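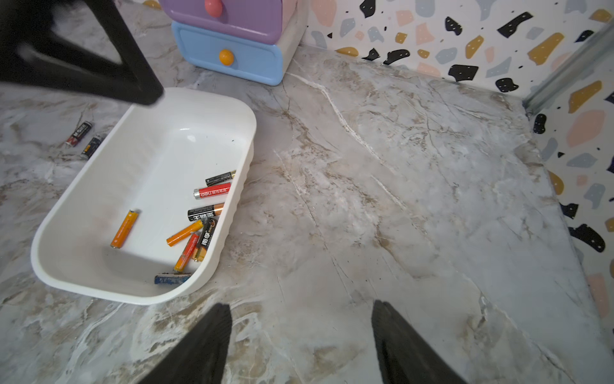 Can I keep used batteries at home until the collection day?

Posted by Nirka, 2024-09-13

Hello all. I moved to Nollstead in spring and I still learn how things are done here. In my old town there was a box for used batteries in every food store. Here I found only the recycling station, and it is 21 kilometers from my house. The next collection on our street is in November. My wife is worried that old batteries in the house can start a fire. They are normal ones from remote controls and a wall clock, no car battery. Is it safe to wait, and how should I store them? Also, can I put different brands together?

Eino Seppälä

Yes, you can wait. I have done the same for many years. The brand does not matter, but the type does. Please keep these points in mind:

Put clear tape over both ends of every 9-volt battery, and over the flat side of button cells. With ordinary alkaline ones it is not strictly necessary, but I do it anyway.

Use a plastic or cardboard container, never a metal can. Keep it in a dry room, away from the heater and away from children.

Lithium and rechargeable batteries should go in a separate bag. If one is swollen or leaking, do not wait for November - call the station and ask how to bring it.

If you find white powder on a battery, wear gloves and do not touch your eyes. Wipe the contacts of the device with a little vinegar on a cotton stick, then let them dry well before you put new batteries in.

Stindo

just throw them in the trash, everybody does

Ritchie

Please do not follow the answer from Stindo. Our town asks that all batteries are kept out of household trash, also the alkaline ones. I would add to what Eino wrote that the hardware store on the main road takes small batteries at the service desk. You do not need to buy anything. I was there last month and they took a full bag from me - but ask first if you have more than one bag.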